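About Borkdale

Borkdale is a contract kitting and tray-packing workshop. We receive small parts in bulk, sort them, place them in trays to a customer's layout and send the trays on. The parts are mostly moulded plastic pieces, spacers, caps and labelled blocks. We do not manufacture them and we do not assemble them into finished goods.

The workshop was set up by Margus Vanags, who still runs the planning side. Kadri Lill is responsible for layouts and tray drawings. Baiba Vaher runs goods in, and Baiba Org runs checking and despatch. Customers writing to "Baiba" should give the surname or the job number, as the two desks are at opposite ends of the building.

What we work with

Our standard order is 1000 trays. The smallest we accept is 232, the number that fills one transport cage at our usual tray size. Orders above 2000 are split into two jobs with separate paperwork, so that a fault found in the first can be corrected before the second is released.

Trays are shallow and open at the top. A shallow tray allows a part to be set down and picked up again without touching the rim, and its contents can be checked from the side. Deep trays are accepted on request, but the checking time is longer and is charged accordingly. Customers may supply their own trays or use ours. Trays supplied by customers must be flat at the base and free of label residue.

Some layouts call for parts that carry printed square tags in black and white. The print must stay sharp at the edges and the contrast must hold. A tag that is scratched, lifted at a corner or printed too faintly is set aside at goods in, and the customer is told how many were rejected before packing starts.

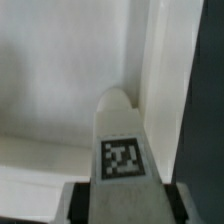
Work surfaces and backgrounds

We prefer a plain surface in one dark colour. White parts show up well against it, and a piece left behind after a job is easily found. Matte surfaces are chosen over polished ones to keep down glare from the overhead lights. Scuffs build up with use and are acceptable as long as they cannot be mistaken for a mark on the part. Surfaces are wiped at the start of each shift and again before any change of job.

Plain walls in a single strong colour serve a similar purpose. Shelving, notices and coats are kept away from the area behind a packing table. Cables are routed towards the back wherever the layout allows, clear of the tray.

Blocks waiting to be packed are put down to one side of the tray. They need not be lined up.
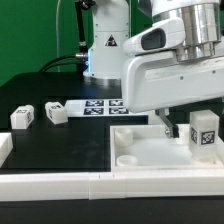

The side used for waiting parts is fixed in the job sheet and stays the same until the job is closed. Changing sides in the middle of a run was the commonest cause of missed parts in our early work, and the rule dates from a Drenari order that had to be opened and repacked.

Checking

Each tray is checked against the drawing for part, position and facing. Tagged parts are also checked for orientation where the drawing asks for it; where it does not, a part may lie at any angle. Baiba Org signs the release for each job. A copy of the signed sheet travels in the first cage.

Trays held back are kept on a separate rack for 6 working days. After that the parts go back into stock unless the customer has asked for them.

Customers and hours

Long-running customers include Drenari and Krūmiņa, both on repeat layouts. Work for Drastton is handled by Paora Tawhiri, who also deals with new enquiries. An enquiry should include a drawing, the tray dimensions, a part count per tray and two sample parts.

The workshop is closed on Sunday and for the first half of August. Deliveries are received at the side gate until three in the afternoon. Later arrivals are booked in the next working morning.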